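Main Page Contents Household objects Random article Talk Print version

Toothbrush cup

A toothbrush cup (also toothbrush tumbler, tooth glass or rinsing cup) is a small drinking vessel in which one or more toothbrushes are kept upright between uses. It usually stands beside the washbasin. In many homes the same vessel is used for rinsing the mouth, and the brush is taken out first.

Form

Most toothbrush cups are plain tumblers without a handle. The sides are straight or become slightly wider toward the top, so that the brush can lean on the rim. A cup which is too low will tip over under the weight of the handle, and one which is too high hides the bristles and keeps the air away from them. The bristled head is always placed upward.
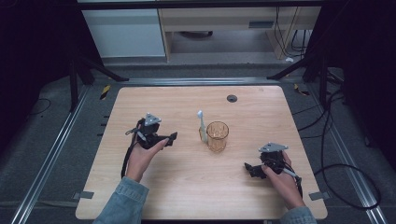

Amber-tinted tumbler with a toothbrush standing upright at its side.

Cups are sold clear, tinted or opaque. Amber and smoke tints became common in family bathrooms because they make water marks less visible. The collector Hilde Schouten lists 101 tinted models in her guide to bathroom ware, among them the Rodau series, which was made in 2 heights. The higher one was meant for adult brushes and the lower one for children.

Materials

Glass, ceramic, enameled metal and plastic are all used. Glass is easy to clean and does not keep odors, but it can break on a tiled floor. Plastic is lighter – for this reason it is preferred for travel and for children. Some tumblers have facets on the lower part, which give a better hold to a wet hand. The maker Leemans advertised its faceted tumbler as suitable "for table and for basin", and it was sold in both departments of the same shops.

Placing the brush

The brush is held by the handle and lowered into the cup with the end of the handle first. It comes to rest at an angle, with the head above the rim. When several brushes share one cup, their heads should not touch. Wim Wuyts recommends one cup for each person in his household manual, where the subject takes 2 pages.

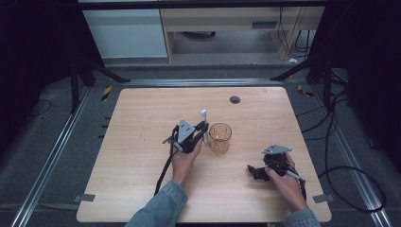 Cleaning

Water runs down the handle and collects at the bottom of the cup, where it leaves a gray or white layer. The cup should be emptied every day and washed with warm water and dish soap once a week. Limescale is removed with vinegar. Narrow cups need a bottle brush.

See also

Soap dish – Mouthwash – Washstand – Tumbler (glass)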